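**Hesden tile maker Plilier brings small-square range back into production**

*For release: Friday*

Plilier, the ceramic tile maker based in Hesden, is to start making small square wall and worktop tiles again after a gap of nine years. The first batches of the range, called Avunska, will go to trade customers in October, and shops will be able to order from the same month.

The company stopped making small squares when its old press line at the Grimshaw works was taken out. Since then it has made only large tiles and edging pieces, and has sent customers who asked for smaller sizes to other suppliers. Requests kept coming, mainly from kitchen fitters and from people repairing older bathrooms where a few tiles had cracked and could not be matched.

"We were turning down work every week," said Marites Manalastas, managing director of Plilier. "Fitters would buy their adhesive and trims from us and then go elsewhere for the tiles. It made sense to look at it again once we had the floor space."

A refitted press has now been installed in the east bay at Grimshaw. It can produce up to 3000 tiles an hour, although the works plans to run it well below that until the kiln schedule has settled. The tiles are pressed, dried, glazed and fired on the same site.

Avunska will be sold first in plain white, in a gloss or satin glaze. Two further colours are being tested and will be announced when the firing results are good enough. The tiles come loose in boxes or fixed to mesh sheets, and the sheets can be cut with a knife between the rows. Each tile has a small spacer lug on two sides, so that loose tiles can be set by eye without plastic crosses.

Much of the development time went on the grout joint. Wilfredo Sarmiento, who leads product testing at Plilier, said that small tiles put far more grout on show than large ones, and that customers often judge the whole job by the lines.

"With a big tile you can be a little out and it won't be noticed," he said. "With small squares there is a line every few centimetres, and dark grout makes each one easier to see. We tried the joint at several widths before we settled on one that fitters could keep even – and that still cleaned up properly afterwards."

The company is recommending a grey or charcoal grout with the white tiles. Pale grout can be used, but Plilier's own trials found that it needed cleaning more often on worktops and behind hobs. A sheet of laying patterns will be packed in every box, covering the straight grid, the half-step and the diagonal.
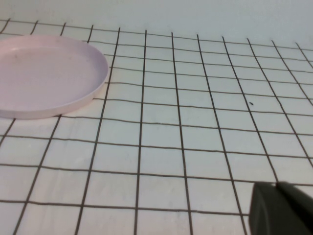
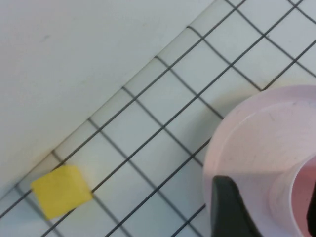 *White surfaces divided into squares by dark lines.*

The laying sheet was written by Vasanthi Khan, a tiler with 30 years in the trade, who has worked with Plilier on its training days. It covers setting out from a centre line, cutting around sockets and finishing at a window reveal. There is also a section on worktops, where the surface must be flat and firmly fixed before any tile goes down.

"Most trouble with small tiles starts before you open the box," said Khan. "Draw your lines first, check them from both ends, and lay a dry row. If the last tile is going to be a sliver, move your starting point."

For diagonal work she advises ordering an extra tenth on top of the measured area to allow for cut tiles at the edges. A straight grid on a plain wall needs less.

Avunska will be stocked at the Plilier trade counter in Hesden and by independent tile shops that already carry the company's large formats. Erdal Tokgöz, who manages sales to shops, said that 2000 sample boards would be sent out before the launch, with priority given to shops with a display area.

"We'd like people to see the gloss and the satin next to each other in daylight before they choose," he said. "They look very close in a brochure and quite different on a wall."

Prices will be confirmed to trade account holders in writing. Shops that do not have an account may apply through the sales office, and applications usually take a week.

Plilier is also offering a matching service for older tiles. Customers can post or bring in one whole tile, and the works will say whether Avunska is a close enough match in size and shade for a repair. There is no charge for this, but the tile cannot be returned if it has to be cut for testing.

Alfredo Dalisay, works manager at Grimshaw, will show trade visitors around the new press line during October. Places are limited and must be booked.

**Notes to editors**

- Plilier makes ceramic wall and worktop tiles, edging pieces and trims at its Grimshaw works.
- Avunska tiles are suitable for indoor walls, splashbacks and worktops. They are not rated for floors or for outdoor use.
- Samples of both glazes are available to journalists on request.
- For interviews or to arrange a visit, please contact Erdal Tokgöz at the Plilier sales office, Hesden.

**Ends**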